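Call for Student Participants: Dorka Manipulation Project, Summer Term

The Bensaid School of Engineering invites applications from undergraduate students for the Dorka Manipulation Project, a supervised laboratory course in robot handling. Up to 20 places are available. The course begins in June and runs for two months.

Participants will work in pairs with a hand-held gripper, record everyday handling tasks, and prepare the recordings for use in the Zister training software. Each pair will complete one project of its own choosing and present it to the department at the end of the term. 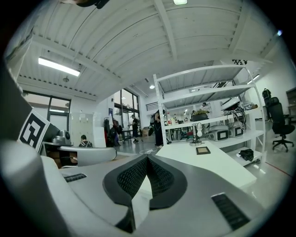 Hand-held gripper with marker, Dorka project laboratory.

Applicants must be enrolled in a degree program at the School and must have passed an introductory programming course. Experience with robots is welcome but is not required. Participants are expected to attend two laboratory sessions per week and to complete the laboratory safety briefing before the first session.

The course carries academic credit. Students who complete it may apply to join the School's team for the Jerero student robotics competition.

To apply, submit a one-page statement of interest, a current transcript, and the name of one instructor who can provide a reference. Applications must reach the Undergraduate Office, Room 416, by May 11, 2023. Incomplete applications will not be reviewed. All applicants will be notified of the decision by email.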